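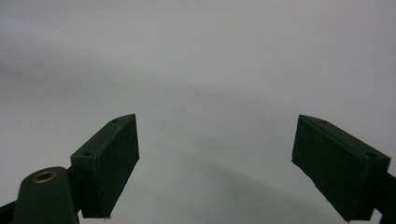

Sample frame: open fingers, plain light gray background.

Brarlow Tabletop Tidying, README

Brarlow is 700 short clips of small household clutter being put where it belongs, or at least where Chantal Cloutier believes it belongs. Pens go in the cup, lids go on jars, receipts go in the tray. The question of where rubber bands go was argued over most of one Sunday and is still open — they are labeled "misc" for now.

What's in it
clips/ has the video, one folder per session, 32 sessions in all.
labels/ has one text file per clip, with the item, the starting spot and the destination.
notes/ has Darcy Grewal's remarks, which are longer than the labels and frequently about jar lids.

Items fall into 7 groups: writing tools, lids, paper, cutlery, cloth, keys, misc. Misc is the largest. We are not proud of it.

Known problems
Three sessions spell "drawer" as "draw." Scripts that match on destination should accept both.
Teaspoons and dessert spoons share a label. Zachary Beaulieu objects to this and has said so in the issue tracker.
Folded and crumpled cloths are not told apart before session 12.

Corrections go to Dwight Ross, preferably with the clip number. Opinions on rubber bands go to notes/.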